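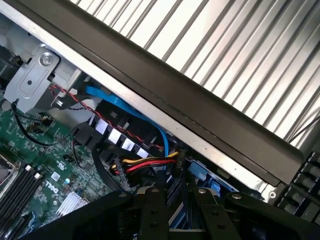
Davina Kinnear does not like the word "glitch." She used to let people say it in meetings at Grondgate, the electronics recycler where she runs the bench floor. She stopped last September, after the disassembly robot on cell 13 kept pulling on a cable that was not going to let go.

"A glitch is when your screen flickers," she says. "This was a machine with two fingers closed on a data cable, pulling harder every time it got told no."

The cell takes the insides out of old desktop computers. The arm comes from Fusari, and the software that decides where to grab was written by an outside contractor. I ask her to go through the morning in order.

A tower came down the line with its side off. The robot went for the data cable at the board end, where there is a small latch. The latch did not release. The force reading went past its limit and the arm backed off, as designed. Then the retry routine kicked in, and each retry was allowed a slightly higher limit than the one before.

"Somebody thought that was clever," Kinnear says. "And nobody had put a cap on it."

By the time an operator hit the stop, the connector had come away with a piece of the board still attached, and the chassis had been dragged 29 millimeters out of its clamps. The operator, she adds, had already opened the guard door, and the arm did not stop for that. The door switch had been bridged during setup and left that way.

Was anyone hurt? "No. Everyone wants me to say that first. I say it last."

The supplier's report ran to two pages and blamed an "unusual cable condition." She has kept a copy in her desk. I have read it, and I can't find the door switch mentioned anywhere. When I point this out she shrugs and says I should try reading the sales brochure, which promises 300 units a shift. Her best shift has never come close.

She is not much kinder to her own company. The bridged switch was on a handover list, and someone at Grondgate signed the list. "I'm not going to tell you it was all them," she says.

The cell is running again. The retry limit is now fixed, the arm gets 2 attempts before it calls a person, and the door switch is tested at the start of every shift with a signature next to it. Management at the Plevamthorpe site wants the same cell installed there, and has been told the problem is solved.

I ask if it is.

"That problem, yes," Kinnear says. "It still can't tell a stuck latch from one it hasn't pressed properly. It feels a pull and it guesses. Ask me what else is set to keep guessing and I'd have to go look, and I've asked for the time to do that, and I'm still waiting for it."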